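Week 7 handout: The Ensemble Cast and the School Corridor
Television Drama, second-year option

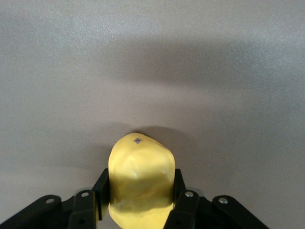
What makes an ensemble drama different from a drama that simply has a lot of characters?
The weight gets shared out. In an ensemble show you could take any one of the regulars away for an episode and the story would still run, because the thing we're following is the place and the web of people in it. A crowded show with one real lead stops dead the minute that lead leaves the room.

Okay, that's the short version, and most of you got there in seminar already. These notes are the longer version, plus the bits I rushed at the end when we lost the projector.

Our main text this week is Lapointe, the one about the high school in a paper mill town. If you only watch two episodes, make it the pilot and the March one with the bus strike (it's the fourth, and the numbering on the library copy is off by one, so go by the title card). I love the pilot. I know some of you found it slow! Stay with it until the cafeteria sequence and then tell me if you still think so.

Things to watch for in the pilot

Who gets the first line. It goes to the bus driver, Rosaire Lavoie, and she doesn't have another scene for ages. Compare that with Janton, our text from last week, where the first voice belongs to the detective and so does nearly every voice after that.

How long it takes before two regulars are alone together. I timed it, because I'm like that: 10 minutes. Up to then everyone is in a corridor or a classroom or a parking lot, always overheard by someone, and the writers get a lot of mileage out of who is listening. Gaétan McKinnon (the vice principal, the one with all the keys) hears three different secrets before he's said anything that matters.

The corridor itself. It joins the old building to the new one, and the show keeps sending people through it when they're changing sides in an argument. Please don't write "the corridor is a symbol of change" and leave it there. Tell me who walks it, in which direction, and what the scene before it was doing.

A, B and C stories

Quick reminder since a few people mixed these up in the last assignment. The A story gets the most screen time. The B story usually rubs against it in some way, same problem with different people. The C story is the little one, often funny, sometimes just a runner of four or five short beats.

In the bus strike episode the A story is Aaliyah Lemieux trying to get to her scholarship interview, the B story is the staff vote, and the C story is the missing trophy. What I find clever is the last act, where the trophy story suddenly turns out to matter to the vote. Go back and look for the plant. It's in a conversation you probably weren't listening to, which I think is the whole method of this show in one scene.

When you break an episode down, make a plain table with the scene number, who's in it, which story it serves, and one line on what changes. If nothing changes, say so. Some scenes in Lapointe are only there for the mood, and I'd sooner read that than watch you invent a turning point.

A word about Dennis Tindall

Several of you called him the hero of the show. He's a great character and he gets the best jokes, but have a look at how rarely an episode ends on him. The pilot closes on his empty classroom! Where an episode leaves us is often a better clue than who talks the most.

Reading

Lorne Bergeron's chapter "Everybody's Story" is in the course pack, starting on page 124. He's writing mostly about hospital shows, so you'll have to carry the argument over yourselves, but his section on the overheard conversation fits Lapointe beautifully. I disagree with him on finales and we can fight about that in seminar.

Optional: the first episode of Morau, if you want to see an ensemble that comes apart when one actor gets too popular. It's a bit of a mess and I enjoyed it a lot.

For next time

Pick one scene from either Lapointe episode with at least four speaking parts and write 2 pages on how attention moves between them. Cuts, eyelines, who interrupts, who gets the reaction shot. Bring it on paper, please, as we'll be swapping. It's due 24/11/2025 at the start of class, in room 639 and not the usual one.

We start Lunach after that, so if you like subtitles and long silences, you're in for a treat. Episode one is already on the course page.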